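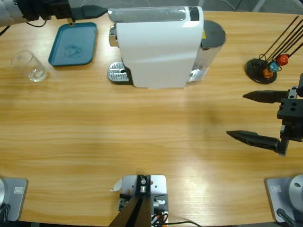 Station 3 laid out for the coffee task, the right gripper open wide.

Home | Handbook | Tasks | Parts List | Contact
August 23, 2019
By Lucimara Queiroz, Lumley Robotics Club
Print this page | E-mail this page

Section 4: Setting Up the Coffee Task

Everybody's favorite! You'll need two arms, the capsule machine, the capsule holder, one clear tumbler and the small teal tray.

1. Put the machine at the far side of the table with its front toward you.
2. Stand the capsule holder to the right of it. Three capsules are plenty.
3. Lay the tray on the left, flat, and set the tumbler beside it.
4. Open the right gripper all the way and check that the fingers clear the holder.
5. Load the Umumham profile and run the slow pass first.

CAUTION: Keep hands off the table whenever the arms have power. Route cables behind the bases. 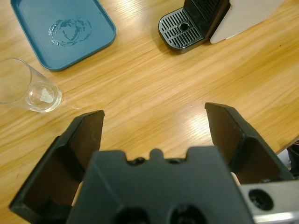
Reading time: 2 minutes

4.1 Wrist View Check

Bring up the wrist view before you record. You want both fingertips showing, with the tray, the tumbler and the foot of the machine beyond them. A tumbler on its side, like this one, goes upright before the next run, and a ring of water on the tray gets a quick wipe.

NOTE: Glare on the varnish is fine if it stays clear of the tumbler.

6. Save the run under your team name. Last season's teams logged 477 runs, and we'd love to reach 1,000!

Gripper settings are in Section 5, by Kittipong Prasertsri.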